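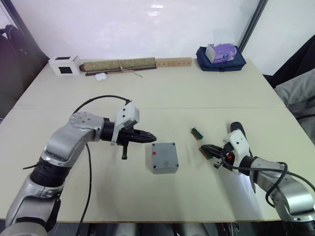
Iwona Brzozowska objected, after reading an early draft of this section, that a shared workbench and a shared kitchen table are different animals, and that people who borrow the first will rarely forgive a mess the way they forgive it on the second. We think she is right, and her remark sent us back to our notes with fresh eyes.

Figure 1. A white tabletop made of two pale panels, with the seam running across the middle.

4.2 Seams, edges and the sharing of work surfaces

People who share a table divide it up, and they do so with wonderful speed. In the Isstead workshops we collected 244 diary entries from members who used the same tables at different hours, and the entries are full of borders. A strip of tape, a ruler left lying down, the place where two panels meet (as in Figure 1): any of these can become a line that one person's work does not cross. We had expected members to write about tools and noise. They wrote about lines!

The joint between panels came up most often in the entries from Bielecka, where the tables are built from paired tops. One member called it "the river." Another wrote that she always laid her paper patterns on the far side and her scissors on the near side, and that she felt oddly lost when she was moved to a table with a single top. This is a lovely finding for anyone who orders furniture, as the joint is usually treated as a flaw to be hidden. Brillon, the second site, had single tops throughout, and there the members made borders of their own out of mats, trays and folded cloth.

Borders also shifted during a project. Bookbinders in particular spread out while gluing and drew back while sewing, and their neighbors learned to read this. An entry from May puts it well: "When the boards come out I move my tea." We found very few complaints about this kind of spreading. Complaints gathered instead around things left behind overnight, even small ones such as a pencil or a single clamp.

We should be careful about the two sites. Bielecka's members tended to book long sessions and Brillon's tended to book short ones, so the difference in how borders were made may owe as much to time as to furniture. Bartosz Szczepańska has suggested swapping the tops between the sites for a season, a plan we would dearly like to try. The Grukbridge diaries, which we take up in Section 4.3, help a little here, for they cover both long and short bookings at tables of one kind.

What delights us most is how little of this was ever said aloud. The house rules at both sites deal with bookings and cleaning, and have nothing on where one person's half ends. Members worked it out by watching each other's hands and things, and new arrivals seem to have picked it up within 2 visits.

Contact: Isstead Shared Workspace Study | © 2021 the authors | Back to top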